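# Grasp planner keeps choosing the shiny end of a spoon

**Bello Aliyu**

Hi all, long-time reader, first-time poster, so please bear with me if I ramble a bit. I'm running Jultavo for grasp planning on a toy kitchen setup, with one arm and a two-finger gripper, and for the most part I've been very happy with it. The can is fine. The folded towel is fine too, which surprised me, as I'd expected cloth to be the hard part.

The spoon is driving me up the wall. It has a pink-red rubber handle with grooves in it, which I'd think is the nicest thing in the world to grab, and a shiny metal bowl. I sample 1000 candidates per cycle and keep the top 32 after scoring, and nearly every time the winner sits on or near the bowl. The fingers come down, the planner is full of confidence, and then the wrist swings off to some angle I never asked for.
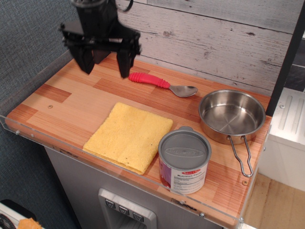
I've already tried raising the collision margin from 7 to 10 mm, and all that did was make it refuse the towel. I also redid the hand-eye calibration in March and the numbers came out good, so I don't believe it's that (though I've been wrong before!). Does anyone know whether the scoring can be told to prefer one part of an object? Or am I looking in the wrong place altogether?

---

**Dale Girard**

Had this with forks. Turn the lights down and restart the depth node. Worked for me.

---

**Fatima Ogunleye**

Hello Bello, and welcome! Dale's tip may well help a little, but I'd look at your point cloud before touching the lights. Shiny metal is awful for most depth sensors. Save one cloud with the arm parked out of the way, open it in the viewer and rotate it until you're looking along the counter. If the bowl shows up as a hole with a ragged rim, or as a lump floating above the wood, there's your trouble. The scorer sees a crisp edge with lots of free space next to it and thinks it has found a lovely grasp. You have a steel pan on the same counter, so check that as well while you're in there.

What I do on our setup at Burkton, in this order:

1. Turn off hole filling in the depth filter. It invents surfaces on curved metal.
2. Fit the countertop plane first and drop everything below it, then look at how many points are left on the spoon. It's a thin object, and a greedy plane threshold will eat the handle and leave you only the noisy bit!
3. Run a segmentation mask on the color image and pass it in as a region weight. Jultavo takes a per-point weight array, so give the handle 1 and the bowl something small. I wouldn't use zero, or you'll get no grasp at all whenever the mask is off.

The wrist swing is a separate matter, I think. Two-finger grasps are symmetric, so each one has a twin turned half a circle, and if the planner only tries the one it was handed it may take the long way round. Add the twin to your candidate list and let the motion cost choose between them. I lost most of an afternoon to that one, with a pot of tea going cold beside me.

And do put your margin back to 7. If you post the saved cloud I'm glad to have a look.

---

**Babatunde Babalola**

Seconding the plane threshold, check that before the mask. Also, the weight array has to be in the same order as the cloud after downsampling. Mine was in the order from before, and I got very random grasps until I noticed.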